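Noviembre. Salí de Condenton a las siete, con niebla baja, y entré al bosque por el camino viejo de Wetgate. Quería volver a medir los fresnos del borde del arroyo antes de que perdieran del todo la hoja. El suelo estaba cubierto de hojarasca de haya y se andaba despacio.
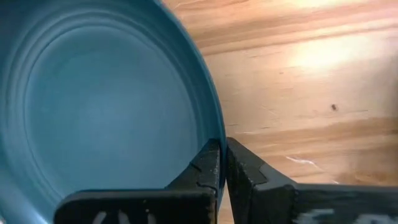 El fresno grande de la vaguada sigue en pie, aunque la copa ha perdido mucha rama fina desde la primavera. A 60 metros hay un tocón cortado este otoño y me agaché a mirarlo. Los anillos del centro apenas se distinguían y los de fuera estaban muy marcados, como los resaltes de un cuenco azul verdoso, que se van borrando hacia el fondo. Conté 116 y abandoné dos veces cerca de la médula. Si no me equivoqué, los de la orilla son más jóvenes de lo que yo tenía apuntado.

Comí junto a la cerca de Plostthorpe. Dos arrendajos, un pico picapinos oído y no visto. Empezó a lloviznar y guardé el cuaderno en la bolsa de plástico. De los 10 robles que marqué con tiza el año pasado encontré cuatro; en los demás ya no queda señal y habrá que usar chapas.

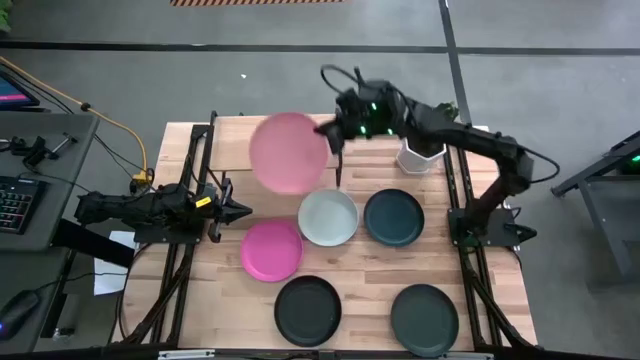

Por la tarde pasé a la ladera norte, donde el bosque es más seco y hay más pino. En la madera caída había muchos hongos de repisa, casi todos en troncos de abedul. Uno era de un rosa pálido, tirando a salmón, el mismo tono del plato que está en el aire sobre la mesa de listones, y no lo encuentro en la guía. Tomé una muestra pequeña y anoté la altura: 4 palmos desde el suelo, cara norte. También apunté daños de corzo en los acebos jóvenes, más que en octubre.

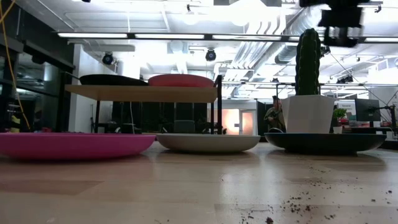
Grupo de Árboles y Bosque de Condenton

De vuelta, ya casi sin luz, pasé las medidas a limpio. La cinta Sekiguchi se traba al recoger y hay que secarla bien antes de enrollarla. Me faltan los alisos de la parte encharcada, a la que no se puede entrar sin botas altas. Mañana, si no llueve, empiezo por ahí y dejo el tocón para el final. Las botas están en el cobertizo.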